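Support > Gripper Kit > Set-up Guide > Section 7: Open-day demonstration

7. Running the clothes-folding demonstration

This section covers visits and open days using the Fladerik hand-held gripper pair. Complete the pairing procedure in Section 4 before guests arrive.

7.1 Preparing the bed

1. Spread a sheet over the working half of the bed and smooth out large creases.
2. Place folded clothes in a stack to one side, within reach of the operator.
3. Open both grippers fully and check that the pads are seated.
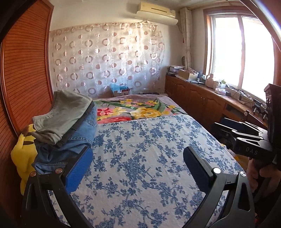
4. Start the Levumlow recorder and wait for the steady tone — this takes 13 seconds.
5. Keep visitors at least 700 mm from the operator's elbows.

CAUTION: Keep fingertips clear of the linkages while the grippers are closing.

7.2 Folding in front of visitors

1. Lay one garment flat, with the hem towards the operator.
2. Grip both lower corners, lift no higher than 400 mm and fold towards the collar.
3. Release both grippers together, then add the garment to the stack.

NOTE: Thick seams may slip. Take hold again further in — do not squeeze harder. 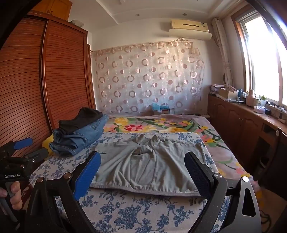 Can visitors try the grippers themselves?
One visitor at a time may do so, with the operator standing alongside and the recorder paused.

7.3 Closing down

1. Stop the recorder and save the session under the Barska profile.
2. Wipe the pads with a dry cloth. Replace them after some 200 folds.

Last updated: January

© Wieczorek | Contact support | Back to top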